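Jilleck 室内移动操作仿真平台

产品概述
Jilleck 是 Naretti 面向科研院所、高等院校及机器人企业提供的室内仿真软件，用于移动底盘与机械臂在居住环境中的导航、开门及物品操作任务的训练与评测。平台由场景库、物理引擎接口、任务编辑器和评测服务四部分组成，可整体采购，亦可按模块授权。

场景库
标准版收录住宅场景 800 套，涵盖卧室、厨房、卫生间、走廊等常见空间。各房间之间保持连通，门扇均设有铰链关节，开合角度、阻尼及把手回弹力可在任务文件中设定。墙面、地面与洁具的材质可单独替换，便于开展视觉泛化方面的对比试验。
场景以通用格式导出，用户可自行增补模型。增补模型须通过碰撞体检查后方可进入评测流程，检查工具随软件一并提供。

小空间任务包
卫生间与狭窄过道历来是移动操作任务中失败率较高的区域。门扇开启后占用通行面积，底盘转向余量有限，相机视野亦易受遮挡。小空间任务包即针对上述情形编制，内容包括：
进门与出门：自相邻房间出发，通过门洞并停靠于指定位置。
门扇操作：识别执手，完成下压、拉开、推合等动作。
洁具接近：在立柱式洗手盆前调整站位，保持规定的安全距离。
遮挡条件下的目标搜索：目标位于门后或墙角一侧，须主动变换视点。
每项任务均提供 5 个难度等级。起始位姿、光照及门扇初始角度由随机种子控制，同一种子可复现同一初始条件。

传感器与接口
平台支持彩色图像、深度图、语义分割图及关节状态的同步输出，图像输出频率为每秒 30 帧。相机高度与俯仰角可自由设定，既可模拟人体站立高度，也可按实际机型的安装位置配置。控制接口提供 Python 与 C++ 两种版本，附中文说明文档。

评测服务
用户提交控制策略后，由 Kurkgate 评测服务器统一运行，并出具书面报告。报告列明成功率、碰撞记录、完成用时及失败环节，并附关键时刻的渲染图像。服务器累计完成评测 3,000 余次。评测任务每周四统一排期，当日中午前提交的策略列入本批次。

技术负责人说明
平台技术负责人 Rüdiger Bauerfeind 指出，仿真结果应与实机试验配合使用。执手间隙、门扇下沉、地面摩擦等因素在不同建筑中差异较大，建议用户在部署前以实测数据校正相关参数。参数校正模板可向技术支持部门索取。

授权与交付
授权分为教学版、研究版和企业版。教学版限课堂及课程实验使用，不含评测服务；研究版含小空间任务包；企业版另提供场景定制与驻场培训。软件以离线安装包形式交付，定制场景的交付周期以合同约定为准。
新版场景编辑器定于四月发布，授权期内的用户可免费升级。与 Jurčo 系列移动底盘配套使用的用户，可同时申请对应的机器人模型文件。
申请试用须由单位填写登记表，注明研究方向、拟用机型及运行环境。试用版开放住宅场景中的卫生间及其相邻房间，功能与研究版一致，试用期内产生的数据归用户所有。

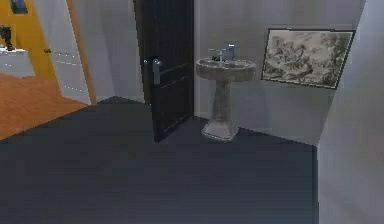
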